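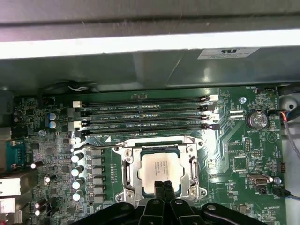

The Faculty Council of the Dukivden School of Medicine met in September at 4:00 p.m. in the second-floor conference room, with Wian Nkuna in the chair. A quorum was present. The minutes of the previous meeting were approved with one correction: the clerkship site at Zustitz was listed as a hospital and should read "outpatient clinic." The hardware question for the disclosure database was taken off the agenda. The board shown with these minutes has no memory in its slots, and members did not want to discuss capacity until the cost of memory is known. The item will return when the IT office has a price.

1. Outside activity disclosures

The chair reported that 125 disclosure forms went out to clinical faculty over the summer. Most have come back. Department heads have the names of those who have not replied and will contact them directly.

Members discussed the section on paid speaking. Several people had left it blank when they had nothing to report, and others had written "none." The compliance office cannot tell a blank answer from a skipped one. It was agreed that the form will carry a box marked "no paid speaking in this period," and that a form without an answer in this section will be sent back.

A member from surgery asked if travel paid by a conference organizer counts as income. The compliance office said it has to be disclosed but does not go into the income total. The instructions will be reworded to say so.

There was a longer discussion of who reviews the dean's own form. At present it goes to the associate dean for administration, who reports to the dean. Two members said this should have been changed long ago. Motion: that the dean's disclosure form be reviewed by the provost's office, with a copy to the council chair. Moved, seconded and carried, 2 opposed. The members opposed asked the minutes to show that they support outside review but do not think the council chair should receive a copy.

2. Complaints and reporting line

The council received a written report on the reporting line, which is run under contract by Fleteck. Callers may leave a name or not. The report covers the number of calls and the department concerned, with no details of individual cases.

Members raised the following:

– Acknowledgment. The contract says a caller gets a case number within 7 days. Residents have told their representative that it can take longer. The chair will ask Fleteck for the response times and bring them to the next meeting.

– Complaints about senior leaders. The current policy says only that these are "handled as appropriate." The council asked the general counsel's office for a written procedure, including who is told, who investigates, and who decides if the person stays in post while that is going on.

– Retaliation. The student representative asked for the policy to name evaluations and letters of recommendation. Agreed without a vote. The chair will draft the wording with the student affairs office.

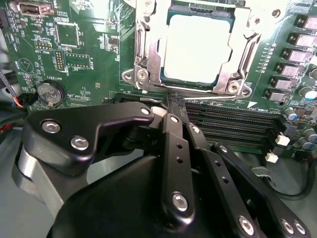

Processor socket with its metal bracket closed.

3. Clerkship at Zustitz

The clerkship director reported that the clinic can take students again in the spring block. Parking remains a problem. Students are asked to use the shuttle, which leaves from the north entrance at 6:40 a.m. The director will ask for a later return run, as the last one leaves before evening clinic is finished.

The site agreement is up for renewal. The only change requested by the clinic is that students complete records training before the first day and not during the first week. The council had no objection.

4. Sebastian Lecture

The lecture fund will cover one visiting speaker this year. The planning group has some 20 suggestions and will cut these down before writing to anyone. Members asked that each speaker's industry payments be stated on the program – last year this was done by a slide only, and people who came in late missed it. The planning group agreed.

The reception will again be held in the library atrium. No alcohol will be served, in line with the revised events policy. A member asked if this applies to department dinners held off campus. It does if school funds are used. It does not if those attending pay for themselves.

5. Other business

The badge readers on the anatomy wing will be replaced over the winter break. Faculty who need access during that time should tell the building office in advance.

The bylaws wording on council terms still refers to the old department of community health. The chair will correct this as an editorial change.

The meeting adjourned at 5:35 p.m. Corrections to these minutes should go to the council office before the next meeting.

Recent items
Outside activity disclosure form: instructions for clinical faculty
Events policy, revised
Sebastian Lecture: past speakers
Spring clerkship blocks and site list
Faculty Council bylaws
Reporting line: how to make a report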